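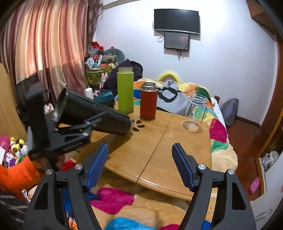 Do tenants have to sign up for the new home contents plan? Tenants are covered only if they return the enrollment form. Coverage is not added to a lease by default.

Clanov Housing opens contents plan to all Okton tenants

February 25, 2023

Clanov Housing has opened its home contents plan to every household in its Okton properties, following a trial limited to the Condori Street buildings. The plan covers the belongings of tenants against fire, theft, burst pipes and storm damage. Enrollment forms were mailed with the January rent statements, and a second copy may be picked up at the district office.

The change makes the plan available to 3,441 households. Until now, tenants outside Condori Street who wanted coverage for their belongings had to arrange it on their own. The insurance carried by Clanov Housing applies to the buildings, including walls, floors, plumbing and fixed kitchen units. It does not pay for furniture, clothing, bedding, kitchenware, small appliances or other items that belong to the tenant.

In the Condori Street trial, 446 households enrolled. Most claims made during that period were for water damage, and the greater part of those came from leaks in the apartment above. Clanov Housing has since replaced the main risers in two of the buildings. Work on the third is scheduled to start once permits have been issued by the city.

The standard plan pays up to $4,000 per household for each event, with a deductible of $300. Tenants may choose a higher limit when they enroll or at the yearly renewal. Payment is made monthly together with the rent and appears on a separate line of the statement. A household that falls behind on the plan payment will receive a written notice before coverage ends. Missed plan payments are not treated as missed rent and have no effect on the lease.

Claims are handled by Clullosik, the administrator appointed for the trial, whose contract has been extended. A claim may be made by phone, by mail or in person at the district office. Tenants are asked to report theft to the police first and to have the report number ready. For water or fire damage, the maintenance desk should be told as soon as it is safe to do so, and damaged items should be kept until Clullosik has confirmed in writing that they may be thrown out.

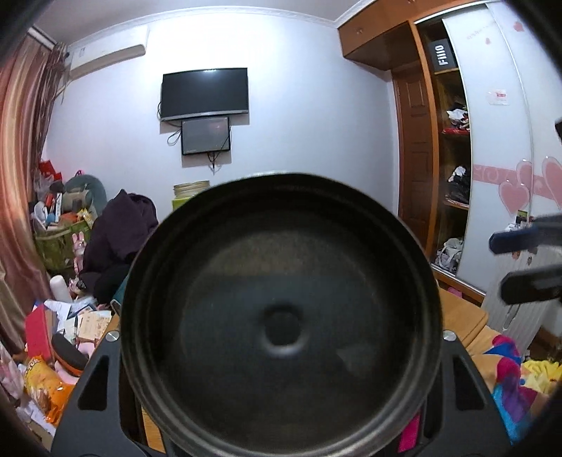
A bedroom in Okton.

Receipts are not required for ordinary household goods. During the trial, a number of claims were delayed while tenants looked for proof of purchase that the administrator did not in fact need. The claim form has been rewritten to make this clear. A room-by-room list, signed and dated by the tenant, will be accepted for items of everyday use. Jewelry, musical instruments and bicycles must be listed on the enrollment form if the tenant wishes them to be covered, and proof of value may be requested for these.

Several types of loss remain outside the plan. These include damage caused by pets, gradual wear, mold that was not reported to the maintenance desk, and items left in shared hallways or laundry rooms. Goods in basement storage units are covered only if the unit is locked and carries the number of the apartment. Tenants who run a business from home should ask Clullosik about stock and work equipment before enrolling.

Subtenants and lodgers may join under the main tenant's enrollment — their names must be added to the form — or may take out a plan of their own. Households that already have contents insurance elsewhere do not need to take any action. Clanov Housing advises them to compare the terms of both before making a change, and not to cancel an existing policy until the new coverage has been confirmed.

Coverage begins on the first day of the month after the form is received. The form and the full terms are available in large print on request. Questions about enrollment should be directed to the Okton district office, and questions about an open claim to Clullosik.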